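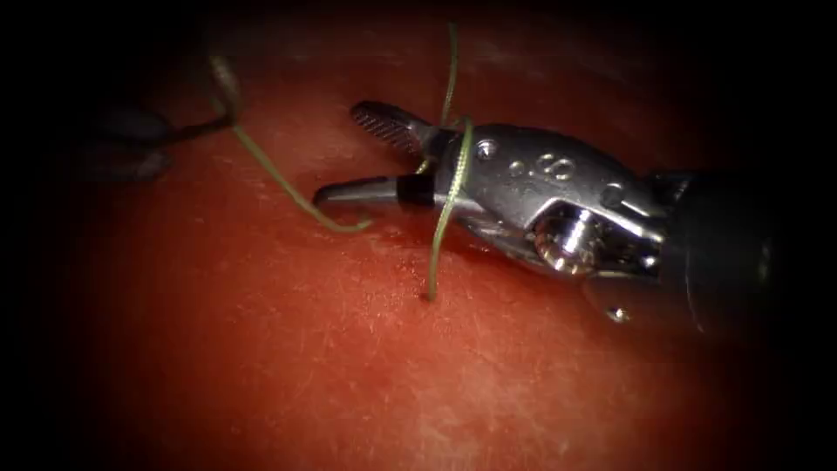 Ticket 2912, opened 2022-05-29, equipment planning queue. Hello all, and sorry in advance for the length of this one, but I'd like to get the instrument budget settled before the August order goes in and I keep going round in circles with it. The quote from Henduveo lists the graspers as one line, with a single price and a single life of 100 sessions each, and I don't think that suits the way we work at all. On the suture pad the one in use is the sort with the cross-hatched grip on the inside of the upper jaw, and it's that grip I'd want priced separately, as thread work is most of what we do (green braid on the red pad, day in, day out!). Could somebody tell me whether we can buy those on their own?

Status: waiting on supplier

Update 1. Henduveo came back very kindly and quite quickly. They will split the line, but only if we commit to the Clokport service plan, which adds 1000 to the yearly figure. I've put it in the Betomano sheet under running costs for now, though I'm not at all sure it belongs there, so please shout if you'd like it moved.

Update 2. The sheet total was wrong, and I'm afraid that was me. I had the pads entered under consumables and again under training, so we looked some 2000 over when we were well within the limit. Fixed now, and I've locked the consumables tab so I can't do it twice.

Still open:
Does the Pereyra room pay for its own thread, or do we?
Spare pads: order with the instruments, or leave until the autumn?
Written confirmation that the 100 sessions are counted per instrument (the quote could be read either way)

I'll leave the ticket open until the confirmation arrives. If you have old invoices for thread tucked away anywhere, do please attach them, even the scruffy ones.

Status: open, with purchasing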